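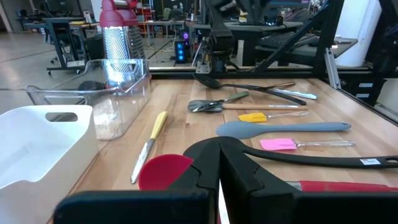 Assorted hand utensils on the wooden worktop, with spatulas in gray, yellow, light blue and pink

Shared Kitchen Utensil Set
Nitness Equipment Catalog, Kitchen and Dining Section

The Shared Kitchen Utensil Set is supplied to community kitchens, training kitchens and staff dining rooms served by the Nitness equipment office. It is issued as a mixed set for general food preparation and is available on loan or by purchase.

Contents may vary slightly according to stock. A standard set includes silicone spatulas in several sizes and colors, a slotted spoon, a serrated knife, tongs and a box grater. Spatulas are offered with clear, wooden or colored handles. Customers who require one handle type throughout should state this when ordering.

Color and use
The set carries no fixed color code. Kitchens that assign colors to particular tasks, such as the separation of sweet and savory preparation, are asked to post their own chart near the worktop. The Jurnton training kitchen reserves its pink and yellow spatulas for baking classes. 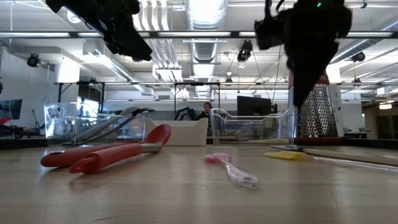
Red-handled tongs, red spoon, pink spatula and box grater, with clear bins and a white tray

Storage
Clear plastic bins and a white plastic tray may be added to any order. The bins are suitable for long-handled items. The tray is intended for small tools in daily use. Knives should be stored separately, with the blade covered.

Care
Wash all items before first use. Silicone heads should be checked regularly for cuts and replaced when damaged. The grater should be cleaned with a brush immediately after use and dried fully before it is put away. Wooden handles must not be left to soak.

Loan terms
Sets are lent for a period of 19 days. Renewal may be requested up to two times, provided that no other kitchen is waiting. Missing items are charged at replacement cost.

Orders and inquiries
Requests should be addressed to Ambros Bachmann, Kitchen Equipment, Nitness. Collection is from the Piltorton store.

Page revised Dec 13, 2024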